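Garnutico Workplace Canteen Program: Progress Report to the Liyanage Fund

Sunday, April 14, 2024
By Emil Plattner

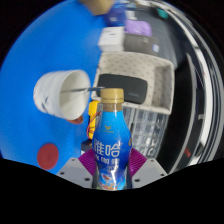
The Garnutico program was set up to improve access to meals and drinks for staff on evening and night shifts. This report covers the second period of the grant. It describes the work completed at the Clindetti and Trorkex sites, the changes made to the original plan, and the work that remains.

Service at the Clindetti site now runs through the night on all working days. The former arrangement, under which the kitchen closed after the evening meal, ended in February. A small hot menu is offered until midnight, and cold meals and bottled drinks are on sale after that. Staff pay with their site badge, and charges are taken from the monthly payroll. The payroll office asked for a separate code for these charges, and that request has been met.

Progress at Trorkex has been slower. The electrical supply to the break area did not meet the load required for two refrigerated cabinets, and the landlord's approval for new wiring took nine weeks to obtain. The wiring is now in place. The cabinets have been delivered and are awaiting inspection. In the meantime, a cart service visits the packing hall and the loading office once per shift.

The program held four listening sessions with night staff, attended by 35 employees in total. The most frequent request was for smaller portions at a lower price. Several employees also asked that ingredients be posted where they can be read before payment. Both points have been passed to the supplier, and revised labels are under review. A request for seating near the east entrance falls outside the terms of the grant and has been referred to site management.

Spending remains within the approved budget. The delay at Trorkex has left part of the equipment allowance unspent, and we ask the Fund's permission to carry that amount into the next period. No change to the total award is requested.

During the next period we will complete the Trorkex installation, train the remaining kitchen staff in allergen handling, and agree on a waste-recording method with both sites. The draft method is attached as Annex B.

Comments

R. Trorkex nights: Please keep the cart going until the cabinets pass inspection. Last time there was a gap.

Marlene: Is the hot menu posted anywhere? The board by the lockers still has the old one.

Emil Plattner: The new menu will be sent to both sites this week. The cart will continue until the cabinets are in use.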